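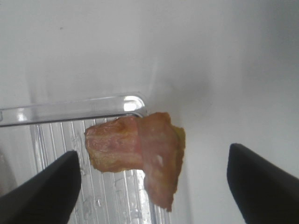 Sep 10, 2019

Follow-up at the Nguyen-Tran clinic this morning. I drove to Urnia and got there early, so I sat in the car and went over my food log. The appointment was at 8 and they took me back on time for once.

The blood work is in. My phenylalanine is still high, but it came down from the last test. The doctor thinks the new formula is helping and wants me to stay on it. She asked if I was drinking all of it. I said most days, and she wrote that down. The afternoon one is the problem. I carry it to work and then I forget it in the fridge and drink it at home with dinner, so I end up taking 2 servings close together. She wants them spread out.

I asked about the headaches. She said they could be from the levels or from sleep or from something else. I am supposed to write down when they start and what I ate before. So that is one more column in the notebook.

We went through the diet sheet again. Meat, cheese, eggs, nuts and regular bread are all still out. I have known that since I was a kid, but I got loose about it in my twenties and I am paying for it now. The dietitian gave me a new list of low protein foods and told me to weigh things, even the ones I think I know. I have been guessing on potatoes for years.
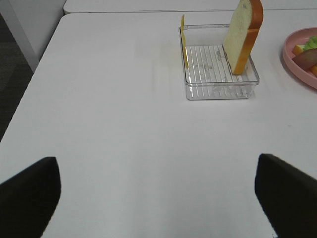

A clear plastic container on a white table.

The bill was 137 dollars after insurance, which I was not expecting. I called Gristeo from the parking lot and stayed on hold for 45 minutes. The woman who finally picked up said the formula is coded as a food and not as a medical item, and that the clinic has to send a letter. I went back in and asked the front desk for the letter. They said by the end of the week.

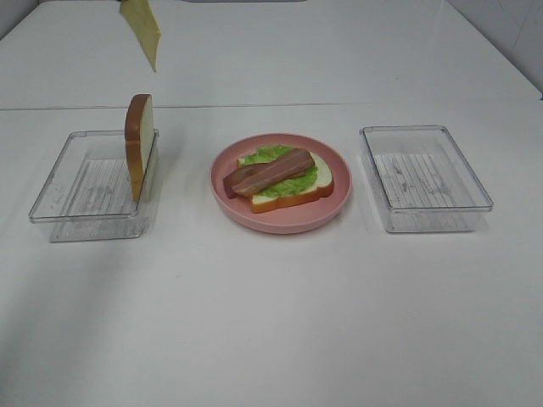

After that I went to work for the rest of the day. The formula was in the fridge there and I drank it at three, so that counts as one good day. It still tastes like wet cardboard. I mixed it colder this time and it went down faster.

Dinner was low protein pasta with tomato and zucchini. I weighed all of it. Slight headache starting before I ate, gone by the time I did the dishes. Wrote it in.

Next blood test is at the end of September. I can do that one at the lab in Ponar and skip the drive. Need to call them tomorrow and ask if they have the order.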